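Category: Project Updates / Manipulation Software

Sterkero bimanual control stack: progress report to Uvano, period ending December
Prepared by Mbali Pretorius. Reviewed by Gert Coetzee.

Work in this period covered the motion planner, the grasp estimator and the logging tools. The planner milestone is met. The perception milestone is partly met and carries over.

Planning. Both arms are now planned as a single system with a shared collision model. The earlier version planned the left arm first and treated it as a moving obstacle for the right, which caused long waits whenever the two forearms crossed the middle of the table. Cable volume is now included in the collision model as a padded sleeve along each forearm. Bernadette Langlois rewrote the trajectory smoother, and joint velocity limits are checked after smoothing as well as before.

Perception. Thin, flat and transparent items are still the weak point. Paper filters lie too close to the table surface for the depth threshold, and clear glass returns few usable points. Vusumuzi Steyn has added a segmentation step that runs on color only and passes a mask to the grasp estimator. It works for paper. Glass is still placed by a fixed offset from the stand, and this will fail if the stand is moved by hand between runs.

Testing. We logged 197 runs of the coffee and grocery tasks on the two-arm cell. Of these, 19 stopped before completion: 4 on planner timeouts, the rest on rejected grasps. All logs replay in the Dadberg viewer, which now shows gripper state and planner status on one timeline.

Open items. The gripper force limit is set by hand for each object class and should move into the configuration file. Wrist calibration drifts over long sessions, and we have not yet found the source. Mbali Mabaso will take both items in the next period. No change to the budget is requested. 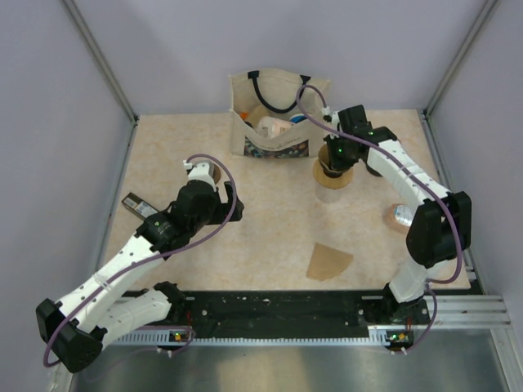
Contact the project office | © Sterkero | Back to top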